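Tovolano Robotics Club – Soft Objects Project Gallery

This term the senior group has been working on soft objects: things that sag, fold and change shape when they're picked up. Rigid blocks were last year's program.
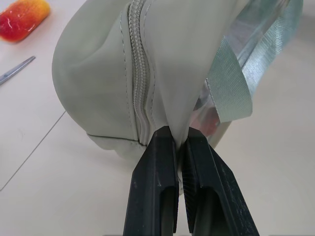 The group started in October with 17 students, split into teams of two or three. Each team writes its own grasp routine and logs every attempt, and the target for the project is 200 logged attempts per team. Two teams have passed that already and one is almost at 750.

Bag task, wrist camera view. The gripper has a thin fold of the pale green fabric between its fingertips, down near the lower part of the zipper. A fold that small is hard to find with the camera alone, so most teams look for the zipper first and work out from there.

The clear plastic section and the satin-like strap both catch the light, and teams have had to adjust their colour thresholds to suit. Mathias Kälin, who coaches the group, has asked everyone to note the lighting in their logbooks – morning and afternoon runs are not to be mixed.

Next up is opening the zipper with one arm. Code for the bag task is in the club's shared folder under Dreretti, and the logbook template is on page 26 of the student handbook. New members are welcome at the start of next term.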